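Praven opens garment folding recordings to outside teams

Prudislow, March 2, 2021

Praven, which develops low-cost automation for textile sorting and repair, has released the first set of recordings from its garment handling programme. The set holds 1,104 demonstrations of a person guiding a pair of small robot arms through everyday clothing tasks: flattening, folding, turning over and stacking.

The recordings were made at the company's workshop in Prudislow between September and the end of January. Eleven operators took part. Most had worked in laundries or alteration shops and had no background in programming.

Each operator sat at a pair of hand-held leader arms. When the operator moved a leader arm, the matching arm at the table copied the movement, and the joint positions were stored along with the view from the wrist cameras. A control program is then trained on these recordings and tries to carry out the same task without a person at the controls.

"Cloth is awkward because it never lands the same way twice," said Dorota Szczepańska, head of development at Praven. "Writing rules for every crease would take us years. A person who has folded shirts for a living already knows what to do when a sleeve is trapped underneath, and we wanted that in the recordings, including the slow parts and the second attempts."

Praven has kept 163 demonstrations in which the operator made a mistake and put it right. They are labelled separately so that teams can choose whether to train on them.

Lena Walczak, who runs operator training, said new starters usually needed two sessions before their recordings were good enough to keep. "The first thing they have to get used to is that they can't feel the fabric," she said. "They pull too hard. After a while they start watching the hem and the collar, and the movements get smaller."

The garments include T-shirts, tea towels, pillowcases and children's trousers. Shirts with buttons were tried but left out of this release, as the grippers did not hold the plackets reliably. Praven plans to return to them once a new fingertip design from its supplier, Dresetti, has been tested.

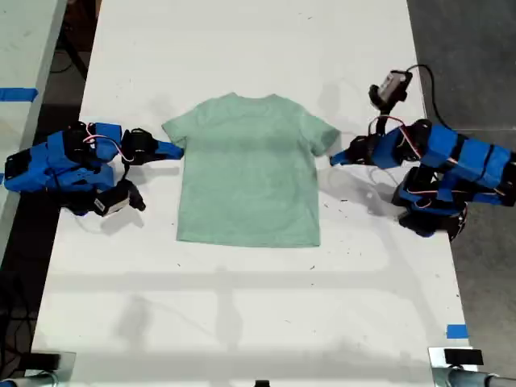 A short-sleeved T-shirt laid out between the two arms at a Praven folding table.

A second round of recording will begin at the Bielecka laundry, where the arms will be set up beside a working folding line. The aim is to collect more than 1,000 further demonstrations on mixed loads – towels and clothing in the same basket – with the laundry's own staff as operators.

The recordings are free for research and teaching. Commercial users are asked to agree terms with Praven first. Access requests should give the name of the team and a short note on the planned use.

About Praven
Praven designs and builds small robot workstations for textile sorting, folding and repair. The company is based in Prudislow.

Media contact
Lena Walczak, Praven press desk, Prudislow

ENDS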